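Brorkwood Repair Library
Progress report to the Gavine Fund, second period

You asked in your last letter that we keep this shorter than the first report, which ran to eleven pages and had a map. There is no map this time.

Where things stand

The library opened its doors in March, a month behind the plan you approved. The delay was the floor. The old feed store on Skutivness Road had been described to us as level, and perhaps it was when they built it. Once the shelving went in, anything round that we put down on the north side ended up on the south side. The landlord paid for half of the leveling after a correspondence I would not wish to repeat.

Membership is at 243 households against a target of 200. I would like to credit our outreach, but most people who sign up say they came in to get out of the rain and saw the pressure washer. It remains the most borrowed item in the collection, followed by the carpet cleaner and the long ladder. The bread machines, of which we were given a great many, have not found their public.
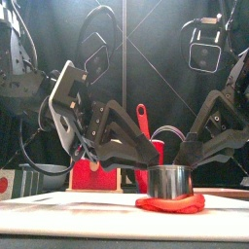
Loans passed 1000 in the spring. Late returns are running higher than we promised you, and the fines policy has not helped. We set the fine at a dollar a day on the theory that it would sting. Members appear to regard it as a very reasonable rental rate, and one kept a tile saw for 30 days and paid up cheerfully, with a tip. We have since replaced the fine with a phone call in the evening, around dinner. Tile saws now come home on time.

Repair evenings

These were budgeted at two a month and we have held every one except the January session, when the pipes froze. Lamps and toasters make up the bulk of the work. Vacuum cleaners come next, usually with a sock in them. We had planned to record the weight of everything kept out of the landfill, as your form requests, but the scale we bought for the purpose was borrowed in February and is on the evening call list.

The Nwachukwu sewing room, which you funded separately, is open and busy. It has 4 machines in working order and a waiting list for the hemming class. The zipper class had to be split in two. I had no idea there was so much feeling in town about zippers.

Money

We are under budget on tools, over on insurance, and exactly on budget for printing, which made our bookkeeper suspicious enough to add it up again. The insurance overrun comes entirely from the chain saw. We have now withdrawn the chain saw. The full table is attached, and the line marked "sundries" is mostly coffee.

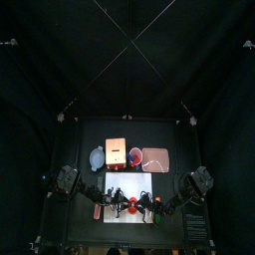

Gavine, reading this in draft, asked whether we still mean to open a second branch at Skutivness, and whether the evening calls count as staff hours. We do, though in the fall and not in June, and they do.

Next period

We will catalog the donated hand tools, which are still in the crates they arrived in. We will run a short course on small engines if we can settle where the fumes go. We would also like your permission to move what is left of the chain saw money into a second carpet cleaner. The first is booked through August, and two members have stopped speaking over it.

Your form has a box for lessons learned. Please put down the floor.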